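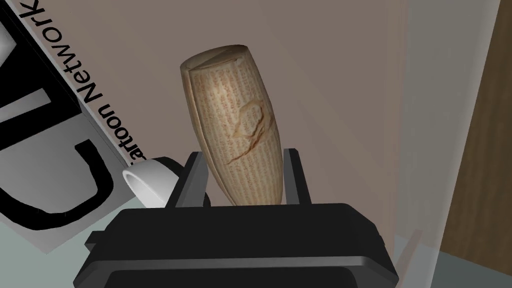

Notes for the evening talk, Skernora Local History Society
Working title: Things People Wrote Down So You Couldn't Argue Later
Running time: 18 minutes if I behave, longer if the clicker sticks again

OPENING

Wait for the chairs to stop scraping. Start with the receipt.

I bought a toaster in September and got a receipt as long as my arm. By the time the toaster died, the receipt had gone blank. Completely white. I took it back to the store anyway and had a short philosophical talk with the woman at the counter about whether I had ever owned a toaster.

(Pause. If no laugh, move on. Do not explain the toaster.)

So tonight is about records: receipts, ledgers, rent books, the minutes of meetings that everyone remembers differently. Who kept them, what they kept them on, and why the dull ones tend to be the ones we end up thankful for.

PART ONE: CLAY

The people of ancient Mesopotamia had mud in quantity, and they used it. Press a cut reed into damp clay and you get a wedge. Enough wedges and you have cuneiform. Some of the earliest writing we can read is bookkeeping: barley, beer, sheep, who got how much.

Say slowly: writing wasn't invented for poetry. Poetry turned up later and took the credit.

Kings got in on it too. They had clay cylinders and prisms written up with their building works and buried in the foundations, where no living person could read them. They were meant for the gods, and for whichever later king dug the place up to do repairs. Compare the time capsule under our library steps, which contains a bus timetable.

Point to make: fire ruins a paper archive and bakes a clay one. A palace burns down, everyone has a terrible day, and the tax records come through in better shape than before.

PART TWO: THE JUTENT LEDGERS

Get the photocopies out. Hand them round from the LEFT side, last time they all stayed in the front row.

Jutent was the feed and seed store on the corner by the old depot. Eight of its account books survive. They came to us in an apple crate, and for a while I believe they were holding a door open.

Things worth reading aloud:
The customer who paid part of his bill in geese. The next entry, same hand: "No more geese."
A balance of 1,595 dollars carried forward page after page, with the handwriting getting angrier each time. It is never paid. It is never explained. The last mention is underlined twice and the pencil has gone through the paper.
A recipe for pickled beets in the margin. I have made it. I do not recommend it.

(Leave time for the beets question. There is always a beets question.)

PART THREE: THE GREAT FORGETTING

When the Aravena cannery closed, its files were moved onto disks to save space. The paper was pulped. The disks are in our back closet, labeled very neatly, and they need a program called Sosemis that ran on a computer last seen propping up a fern. The labels are the only part anyone can read.

Nice contrast here with the clay. Don't oversell it. Somebody will raise a hand and say "the cloud." Nod, and ask when they last looked for a photo from two phones ago.

Practical bit, go briskly:
Write names on the backs of photographs. Soft pencil. "Me and Bunny at the lake" helps no one.
Keep one ordinary grocery list a year. I mean it. In about 60 years somebody will want to know what you paid for butter.
Photocopy thermal receipts before they fade. See toaster.
No sticky tape, ever, on anything. If you have already used tape, see me afterward and we'll be sad together.

CLOSE

Back to the Jutent unpaid bill. Ask whether anyone in the room thinks their family might owe it. Look at the back row while asking.

Thank the kitchen. Remind them the photocopies have to come back. Coffee is at 8, and the good cookies go first.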